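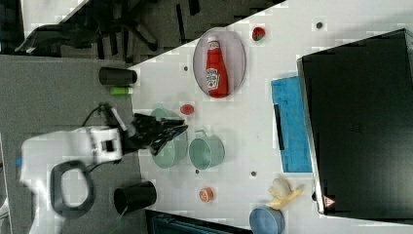
**How does a patient move prenatal care to a new practice in the middle of a pregnancy?**

The patient should first obtain written acceptance from the new practice, then sign a records release, and cancel the remaining visits at the old practice only after the new one has confirmed a first appointment.

## Details from the poster

**Pranab Khondokar**
Posted Nov 21, 2024

My wife is 19 weeks pregnant with our second child. My employer is moving us to Feltden at the end of the month, and her present obstetric practice does not have an office there. She has identified a practice in Feltden, Vustamier Women's Health, which delivers at the hospital nearest our new home. The receptionist told her that transfers are "reviewed individually" and could not say how long the review takes.

The pregnancy has been uneventful so far. Her first child was born by cesarean, and she hopes to discuss a vaginal birth this time. The anatomy scan has been scheduled at the present practice but has not yet taken place. We would be grateful for guidance on the following matters:

- whether the scan should be done before or after the move
- which records the new practice will need
- what becomes of the $200 deposit already paid toward the delivery

## Replies

**Nimal Bhattacharjee**

I worked for a number of years in the records office of an obstetric practice and have handled many requests of this kind. Transfers at this stage are common. Practices become more reluctant to accept new patients in the last weeks, so your wife is in a reasonable position, but she should begin now.

On the scan: if the present practice can perform it before you leave, I would keep the appointment. The new practice may have no opening for a new patient during the usual window for this scan. Please ask for the full written report as well as the images. A printed keepsake picture is of no use to the new physician. Should the scan show anything that requires a second look, her present physician can send a referral directly to Feltden.

On the records, the new practice will normally request these:

1. The prenatal chart, including blood pressure and weight from each visit.
2. All laboratory results, among them blood type and antibody screen, and any genetic screening she chose to have.
3. Every ultrasound report, in particular the early one that established the due date.
4. The operative report from the cesarean.
5. A current list of medications and allergies.

The fourth item causes the most delay. It is held by the hospital where the first child was born, and the present practice may have only a summary. The report states the type of incision made in the uterus, and a physician will want to read that before discussing a vaginal birth. The scar on the skin does not show it. She should write to the hospital's medical records department separately and should not assume that one release form covers both places.

I would also advise her to keep 2 copies of the complete file, one on paper to travel with her and one saved electronically. My former office charged $16 for a paper copy. Other offices charge different amounts, and many provide electronic records through the patient portal without a fee.

If she experiences bleeding, leaking of fluid, severe headache or regular contractions during the period between practices, she should go to the nearest hospital with a labor unit. It makes no difference that she has no physician in that town.
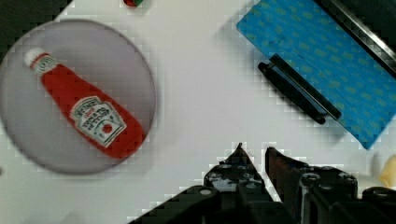
### On the deposit and the insurance

**Estulari**

The previous reply covers the medical side well, and I will address only the money.

Many practices bill prenatal visits and delivery together as one charge. When a patient leaves before delivery, the practice has to separate the charge and bill for the visits that took place. Your deposit will probably be applied to those visits, and any balance should be returned. Send the request in writing and ask for an itemized statement. In my own case the refund took around 16 weeks and several telephone calls.

Please also confirm the following with your insurer before the move:

- The new physician and the hospital are both in network. These are separate questions.
- Your plan covers residents of the new area. If it does not, ask your employer's benefits office which plan replaces it and on what date.
- Any approval already given for the delivery will carry over, or a new one must be requested.

Write down the name of the person you speak with and the reference number of the call.

**Henao**

We transferred at a later stage than this and everything went well. The new office wanted the chart before they would set a date, so get that sent first. Our old office sent it to the wrong fax number. Call to check that it arrived.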